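Robotics Practicum, Sallthorpe
Handout for the handover unit
5 November 2024

Treat the success rates in the Wester project report with some care. The team logged 1566 handover attempts from September on and calls the result "reliable." Reliable at what? Most of those used flat, stiff objects, passed by people who knew the hand and its habits. Before you cite the number, ask who was on the other end.
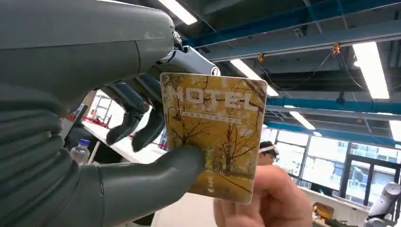
Fig. 1. Card handover, thumb against the card face.

A person holding a card does a lot of quiet correcting. If your log can't separate the robot's share from the human's, you have measured a pair. Of the 366 trials I reread, about 100 had no note on who let go first.

The open hand gets even less attention. Log the rest pose before each trial. Furneo's default is fine until you forget you changed it. 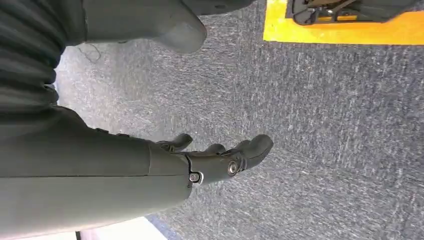
Alexiou objects that logging the rest pose every time doubles the paperwork and that no grader has ever asked for it. I am asking for it. Bring 2 complete logs to lab.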